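Call for participants: home trial of a spoken prompting device for medication routines

Dritmont, in partnership with the Ondrejka residential network, is seeking adults to take part in a home trial of Prirnura, a small tabletop robot that gives spoken reminders to people who take regular medication. The trial is run from our site at Praltholm. Expressions of interest close on Sunday, April 15, 2018.

Background

Prirnura sits on a bench or shelf and speaks at times set by the user. It has a moving head, two lights and a speaker. It does not dispense tablets and it does not give medical advice. Earlier work in our lab looked at whether people could understand the device and change its settings without help. The present trial looks at whether people keep responding to it in their own homes over several weeks, and whether the wording of the prompt makes a difference.

Two styles of wording will be compared. In the first, the device states the time and the task. In the second, it asks a short question and waits for a spoken or button reply. Each household will receive both styles, one after the other, in an order set by random allocation. Neither style is known to work better in daily use.

Who can take part

We are looking for up to 54 people who meet all of the following:

Aged 18 or over
Taking at least one prescribed medication every day, on a schedule that has not changed in the past month
Living in a private home, unit or independent living residence within an hour's drive of Praltholm
Able to hold a conversation in English at normal speaking volume, with hearing aids if used
Able to give consent on their own behalf

You do not need a home internet connection. The device has its own mobile data link, paid for by the study. You do not need a smartphone or any experience with computers.

Who cannot take part

People whose medication is given by a nurse or paid carer are not eligible, nor are people who already use an automatic dispenser. We are also unable to include anyone who expects to be away from home for more than three nights in a row during the trial period. If you live with another person who wishes to join, only one of you can be enrolled, but the other person may be present at all visits.

What is involved

The trial runs for eight weeks in each home. A research assistant will visit at the start to set up the device, at the change of wording style, and at the end to collect it. The first visit takes up to two hours. The later visits are shorter.

At the first visit we will go through the consent form, record your medication times and agree on where the device will stand. It needs a power point and a flat surface at least 30 cm deep. It should not be placed beside a sink or stove. The assistant will run a test prompt at several volumes and leave a printed guide in large type.

During the trial you will be asked to keep a paper diary. Each entry is a tick and, if you wish, a brief comment. Once a week a member of the team will telephone at a time you choose and ask the same short set of questions about the previous seven days. Calls are not recorded. The caller will write down your answers.

At the final visit there is an interview about how the device fitted into your day. The interview is audio recorded with your permission. If you would prefer that it not be recorded, the assistant will take notes. 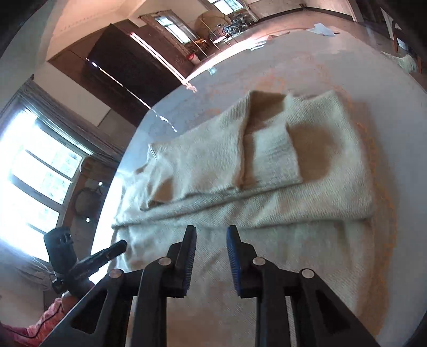 Participants may mute the device at any time with the button on its base. Muting is logged by the device as an event, but you will not be contacted about it. Visitors to the home do not have to sign anything. The microphone is open only during the reply window after a prompt, and a green light shows for as long as it is open. Speech is turned into a yes, no or unclear code inside the device, and the sound itself is not stored or sent.

Payment

Participants receive a gift card to the value of $296 at the end of the trial. If you withdraw early, you will receive a share of this amount in line with the number of weeks completed. The device remains the property of Dritmont and must be returned. You will not be charged for accidental damage or for a fault.

Please note that the gift card may count as income for some benefits. If this could affect you, check with the agency that pays the benefit before you enrol.

Risks and safeguards

The main risk is that a prompt fails to play, or plays at the wrong time, and that a dose is missed or repeated as a result. For this reason the device must not be used as your only reminder. You should keep any pill organizer, calendar or alarm that you use now. The device sends a status signal every hour during the day. If signals stop for longer than the permitted period, a technician will telephone you. The support line does not replace medical care. If you believe you have taken the wrong dose, contact your pharmacist, doctor or local poison centre directly.

Some people may find a repeated voice annoying. Volume, pitch and speaking speed can all be adjusted, and you may ask for a different voice at any visit. The wording within each style cannot be changed during the trial.

If your doctor changes your medication times after enrolment, tell us and we will reprogram the device remotely. Where the change adds or removes a daily medication, you can remain in the trial, but your results from that point will be analyzed separately.

Privacy

We will hold your name, address, telephone number, medication times and diary entries. We do not need the names of your medications and ask that you leave them out of the diary. Contact details are stored apart from study data and are linked only by a code number. Study data will be kept for seven years after publication and then destroyed. Published results will not identify any person or household.

Data sent by the device are limited to prompt times, reply codes, button presses, battery level and fault codes. No camera is fitted.

Withdrawal

Taking part is voluntary. You may withdraw at any time by telephone, by mail or by telling the assistant at a visit. You do not have to give a reason. You may ask us to delete the data already collected, up to the point at which the results are combined for analysis. Residents of Ondrejka properties should note that staff there will not be told who has applied, enrolled or withdrawn, and that a decision either way has no effect on tenancy or services.

How to apply

Ask for an information package at the front desk at Praltholm or at the office of any Ondrejka residence. The package contains a full description of the trial, a consent form for you to read in advance and a one-page expression of interest. Return only the expression of interest. The consent form is to be signed at the first visit, after you have had the chance to ask questions.

Applicants will receive a screening call of about 15 minutes. Please have your usual medication times on hand. If more eligible people apply than we can enrol, places will be offered in the order in which expressions of interest were received, and the remaining applicants will be placed on a waiting list. Applicants who are not eligible will be told so during the call, and their details will be shredded.

Home visits take place on weekdays between 9 a.m. and 5 p.m. A small number of early evening visits can be arranged for people who work. Tell us on the form if you need an interpreter for a family member, a large-type copy of the package, or any change to the way visits are carried out.

Questions about the trial should be addressed to the study coordinator, Svenja Kofler, care of Dritmont, Praltholm. Complaints may be made to the same address in an envelope marked Independent Reviewer, which will be passed on unopened to a person outside the study team.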